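Shower basket vs. caddy for a shared bathroom, and where does the soap go?
Print this thread | E-mail this thread
Reading time: 4 minutes

endlow_renter
I'm moving into a shared apartment in Endlow in September. One bathroom, 4 people, and no shelf in the shower that isn't already taken. I have to carry everything in and out each time. Up to now I've used a plastic grocery bag, and it holds water in the bottom and everything in it gets slimy.

I'm choosing between a hanging caddy, a zip pouch and a plain plastic basket with a handle. I use bar soap, so that has to travel too. What do people use that lasts longer than one semester?

tilegrout
Plain plastic basket. I've gone through two hanging caddies and both rusted where the hooks meet the frame. In a shared shower you also have to lift a hanging caddy off the pipe every time, and then there's nowhere to set it down.

Look for slots in the sides and a handle that is part of the basket. Snap-on handles let go when the shampoo is full.

mopbucket32
Zip pouch for me. Mesh, dries fast, folds flat in a drawer. A basket takes up a whole corner of your desk or closet floor and you will get tired of walking around it.

tilegrout
Mesh is fine for bottles. Put a wet bar of soap in a mesh pouch with a razor and a comb and tell me how that goes.

mopbucket32
Soap goes in a travel box with a lid. Problem solved.

halfshelf
A box with a lid is the worst place for bar soap. It sits in its own water and turns to paste. I did that for a year in a dorm and threw away half of every bar.

What works for me is an open dish inside a slotted basket. Water goes through the dish, then out of the basket. My setup is a white oval basket with a fixed arched handle and narrow slots up the sides, and a pink plastic dish that is all open rings joined by little bars. I bought both at Zaltley, in the aisle with the dustpans. Here is the dish, with the ring pattern.

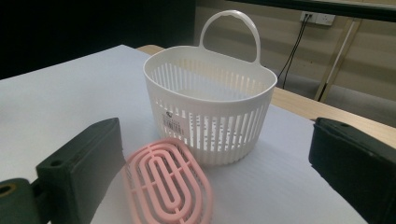
tilegrout says the thing to check on any basket like that is the lowest part of the side. If the slots stop short of the base and the floor of the basket has no holes, the last bit of water stays in. You can test it in the store by looking at the underside.

halfshelf
Fair point. The sides on mine have a plain band at the bottom. I tip the basket over the tub before I carry it back to my room, and I keep an old washcloth folded under it on the closet floor. I change the washcloth when I do laundry.

endlow_renter
Thanks, this is useful. Does the dish slide around under the bottles? And do you put it in first or last?

halfshelf
Last, always. If it goes in first, the shampoo stands on it and the soap gets pressed into the rings. Then you're picking soap out with a toothpick.

My order is bottles first, against the back. Razor and comb stand up along one side. Then the dish goes in on top toward the front, with the soap on it. I hold the dish by its long edge and slide it in from the side so I don't knock it on the handle. A tall handle is good for carrying and a nuisance for loading from straight above. 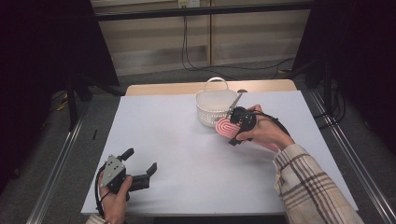 Coming in from the side also means you can have one hand free for the basket if it wants to skid. An empty plastic basket weighs next to nothing and moves as soon as you bump it. Once the bottles are in, it stays put.

When I get back to my room the dish comes out again and sits on the windowsill with the bar on it. I don't leave soap in the basket overnight. It drips on the bottle caps and they get a film.

skasitz_south
I disagree with the whole dish idea for carrying. A dish with no rim lets the bar slide off on the stairs. I live on the floor above the bathroom, and I lost a new bar down the stairwell doing this. Now I use a soap saver bag with a drawstring and hang it over the basket handle. It dries in the air and the lather is better too.

mopbucket32
So you have a bag hanging on a basket. You could just have the bag.

skasitz_south
The bag holds soap. The basket holds everything else. I don't see the problem.

tilegrout
Both work. Stairs, use the bag. Same floor, the dish is easier to rinse. Soap bags get gray and stiff if you don't wash them.

endlow_renter
Bathroom is on the same floor, at the other end of the hall, so I'll go with basket and dish. One more question: how do you get the soap scum off a dish with that many gaps? I can see it building up.

halfshelf
Bowl of hot tap water and a splash of white vinegar, leave it until the water is cool, then an old toothbrush along the rings. I do mine every couple of weeks. Don't use a wire brush on plastic. It scratches, and then the scum holds on harder.

The basket gets the same toothbrush between the slots. If there's a price sticker on the side, peel it off before the first use. Once a paper one gets wet you're left with glue and gray fuzz. Mine still has the sticker on and I need to follow my own advice.

skasitz_south
Cooking oil takes the glue off. Rub it in, leave it a while, then dish soap.

endlow_renter
Got it. Basket, open dish, washcloth underneath, sticker off first. I'll look for one this week and I'll check the underside.

This thread has been viewed 2,712 times.

Reader comments

bathmat_b
We have one of these for the kids' tub toys and it drains fine. Buy one with a handle tall enough to get your whole hand through.

quietfaucet
Write your name on the bottom in permanent marker. In my building three people had the same white basket, and my conditioner went down fast.

mopbucket32
Still using the mesh pouch. Still no complaints.

Print this thread | E-mail this thread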